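## .estham domain names

Estham finally has its own corner of the internet, and you can rent a piece of it from Lelitz. The .estham ending is for shops, clubs, bands and anyone else who likes the place enough to type it out in full every time they give someone an email address.

**Price:** $16 for the first year, $24.39 a year after that. Yes, it goes up. They all go up. We just print it in the same size type.

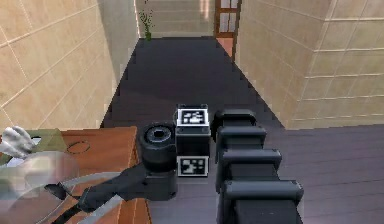

**Who can register?** Anyone. You don't have to live in Estham, or be able to find it. Names run from 6 to 63 characters. Shorter ones are held back as premium names and start at $600, so think hard about how badly you want pie.estham.

**What's included:** DNS, email forwarding and contact privacy. Hosting is separate and comes from Hikeven, who bill separately too, with great punctuality.

**Transfers:** Get the code from your current registrar and paste it in at checkout. Names under 60 days old have to stay put. Stuck? Write to Huguette Gilbert on the transfers desk. She has seen worse.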